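Section 4. Practice Handling with the Hand-Held Gripper

This section applies to club members who have finished the Cidum wrist mount set-up in Section 3. It covers soft packages only. For rigid boxes, use the procedure in Section 5.

4.1 Before you start

1. Clear the white tabletop and wipe it down.
2. Check that the strap is snug. The handle should not turn when the wrist turns.
3. Route the cable along the forearm and away from the fingers.
4. Take two or three sealed food packages from bin 1657. Do not use open packages.

CAUTION: Keep your free hand clear of the fingers while closing. The Holanda springs pinch harder near the end of their travel.

4.2 Working the package

1. Place the package flat, printed side up.
2. Bring the tip down to the film before closing.
3. Close on a loose fold or a seam – never on a hard block inside the bag.
4. Lift slowly and let the package hang before moving it sideways.

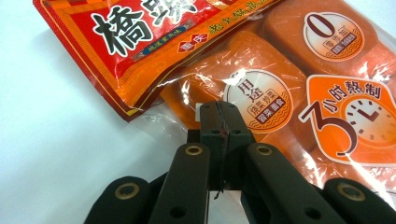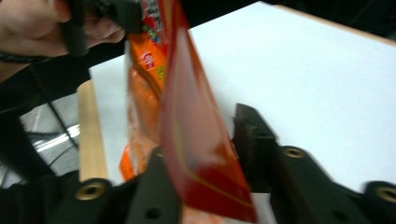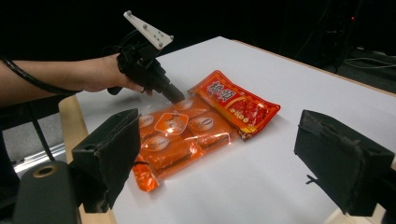 Packaged food at the practice table. The second view has a bag held up by the tool; in the third, the tip is on the orange package, with a red sachet beside the tip.

5. Set the package down and open the fingers fully before pulling away.
6. Repeat with the other hand.

NOTE: Glossy film throws strong highlights under the ceiling lights. If the Camolance viewer shows large white patches on the label, turn the package a little and try again.

4.3 Logging a run

1. Enter your initials and the package type on the run sheet.
2. Mark dropped packages with a D. Do not erase the run.
3. Stop at run 2647. Later numbers are reserved for the February meet.

Report torn finger covers to Orhun Gündoğdu. Replacement covers are part 1940.

Revised January 2020, I. Bondarchuk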